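Greenwood Residents' Association, Household Machines Working Group
Minutes, Nov 8, 2023
Community room, second floor
Chair and minutes: Manon Fehr

1. Opening
The meeting began once the coffee machine had been persuaded to work. The chair asked that this not be taken as evidence for either side.

2. Previous minutes
Approved with one change. The floor cleaner in the east hallway was "stuck under the radiator," not "resting."

3. Floor cleaner
The Norby unit has now done 114 runs of the hallways. It finished most of them. It still treats the doormat at the north entrance as a cliff and will not go near it. One resident asked whether we could remove the doormat. Another asked who was working for whom. Left open.

4. Laundry folding
The Modisura folder was tried on towels and shirts from the laundry room. Towels came out well. Shirts took nearly 3 minutes each, and one came out in a shape the group could not name. Fitted sheets were not attempted, out of respect. The rental runs until February and will not be extended.

5. Bedrooms
Long discussion. Skisik has sent a brochure for a tidying arm that "restores any bedroom to order." The upstairs residents pointed out that the bedroom in the brochure has a bed, a lamp and one book in it. They proposed a fairer test: a bed with things on it.

The chair's view was that picking up is the easy part. Two fingers can lift a snack packet. Knowing which packets still have snacks in them is harder, and so is deciding whether a black garment on a quilt is clean, dirty or tomorrow's outfit. Several members admitted they can't do this with their own clothes.

It was suggested that an open box be provided so the machine has somewhere to put things. Objection: then it will put everything in the box, plush toys and spray cans together. Reply: so do my children.

Agreed to write to Skisik and ask for a trial on a bed in normal use — no tidying up beforehand.

6. Costs
Skisik quotes $579 a month. A resident offered to do it for $21 and lunch. Noted with interest.

7. Actions
Manon to write to Skisik.
Doormat to stay.
Next meeting to be set when Skisik replies.

Attachment to item 5

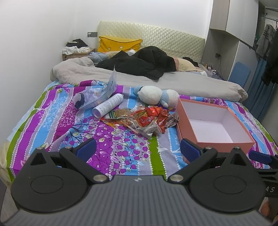 Item 5: bed in normal use, snacks included.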